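Wer später umzieht, zahlt doppelt

Seit September verschickt unsere IT-Abteilung jede Woche dieselbe Mail: Das alte Betriebssystem wird noch unterstützt, aber man möge bitte den Umstieg einplanen. Ich arbeite bei Prunden in der Verwaltung von 233 Arbeitsplätzen, und ich kenne die Antworten schon. Man hat keine Zeit, man hat ein Spezialprogramm, man wartet auf die nächste Version.

Ich halte dieses Warten für einen Fehler. Jeder Monat, in dem zwei Systeme nebeneinander laufen, kostet Geld, das in keiner Rechnung steht. Die Updates müssen zweimal getestet werden, und die Kollegen am Telefon müssen immer zuerst fragen, vor welchem System der Anrufer sitzt.

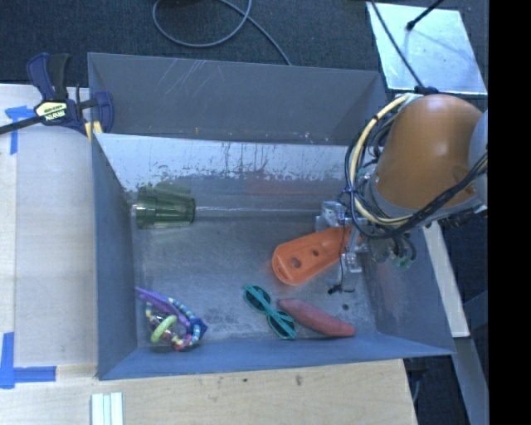 Grauer Metallbehälter mit grünem Kunststoffbecher und Roboterarm

Mein früherer Kollege Prakash Kurup, heute bei Flokdale, sieht es anders. Er hat mehr als 2.000 Geräte zu betreuen und sagt, ein schneller Umstieg sei nur für kleine Firmen ein Vergnügen. Diesen Einwand nehme ich ernst. Trotzdem hat auch er mit einer Gruppe von 25 Geräten angefangen, und nach acht Wochen wusste er, welche Programme Schwierigkeiten machen. Dieses Wissen bekommt man nicht durch Abwarten.

Was mich stört, ist die Haltung vieler Leitungen. Sie behandeln ein Betriebssystem wie einen Schreibtisch, den man benutzt, bis er auseinanderfällt. Ein Schreibtisch braucht aber keine Sicherheitsupdates – und er ist auch nicht mit allen anderen Schreibtischen im Haus verbunden.

Ich wünsche mir für das nächste Budget eine eigene Zeile für den Umstieg, mit einem festen Datum und einem Namen dahinter.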